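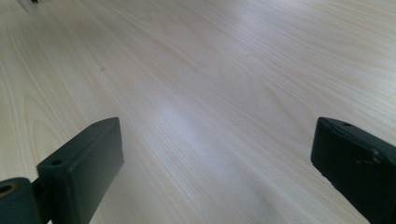

Week 5 — tabletops, grain, glare (Furniture & Surfaces, Saturday group)

Notes typed fast, K. Mahawong. Corrections welcome, hand them in on paper please.

**Carry over from last time**

- Finish the grain sheet if you didn't. Pencil only.
- Derholm reading, first half. Skip the part on dyes.

## 1. Reading grain

Two patterns to know for the quiz:

- *Cathedral* — arches, loops, long ovals. From a board cut flat across the log.
- *Straight* — thin parallel stripes. Quarter cut, more or less.

Plenty of tops show both, loops drifting into stripes. Real veneer does it. Printed laminate does it too, so pattern alone won't tell you what you have.

What to check instead:

- the edge — does grain turn the corner or stop dead?
- repeats. Printed sheets repeat. Find one loop you like and go looking for its twin
- underside, if you can get under there
- knots: can you feel them with a nail? Flat means print or a good thick finish

Write down "light wood, grain pattern" until you've checked. Half of you wrote "oak" last week with no evidence whatsover.

## 2. Glare

Pale top + overhead light = white patch, grain gone inside it. Happens with any finish that has some shine.

Move your head, patch moves. So look at each area from at least two sides before you draw it. A cloudy area that stays put when you move is something else — heat mark, wax, old cleaner.

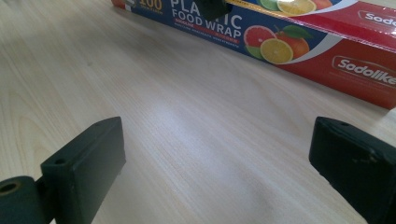 Kitchen tops get their own list — things live on them. Wrap, foil, mugs, the mail. Don't clear everything off before you start. Note what's there and where, *then* clear. Where stuff sits is where you'll find wear later.

Big printed lettering pulls the eye, so people draw the box of plastic wrap beautifully and forget the table. The table is the assignment!

## 3. Cleaning (short version)

1. Crumbs first, dry cloth.
2. Damp cloth, with the grain.
3. Dry right away. Don't leave water standing at a seam.
4. No scouring pads. The Brelville table in the hall is what happens.

Wax on laminate: no. It just smears.

## For next time

- One tabletop at home. Draw it from two sides, mark the glare on both.
- 300 words on how you decided veneer / laminate / solid. "Can't tell" is a fine answer if you say what you tried.
- Bring a soft cloth and a flashligt.

Room 705 again, 8 sharp. Door sticks, push.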